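Household Textiles, Unit 3: Folding a Small Towel

Welcome back, everyone, and do clear a good flat surface before you begin – a white one is lovely, as it shows up every bit of lint. 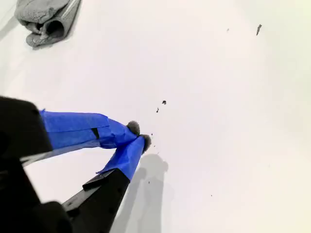
Pankaj Solanki asked whether a towel should be shaken out before folding or after. Before, please, and give it a proper shake!

Now, microfiber is a soft and rather floppy cloth, so take your time finding a corner. The looped part bunches up when pinched, while the stitched border lies flatter and is easier to follow with your fingers.

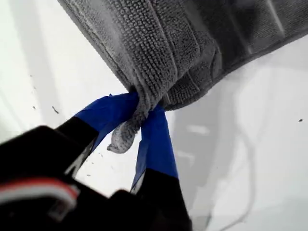 Once you have your corner, bring it across to its neighbor, smooth the fold with your palm, and fold again the other way. Practice this 20 times at home before our next class in Grovenmont – slowly is fine.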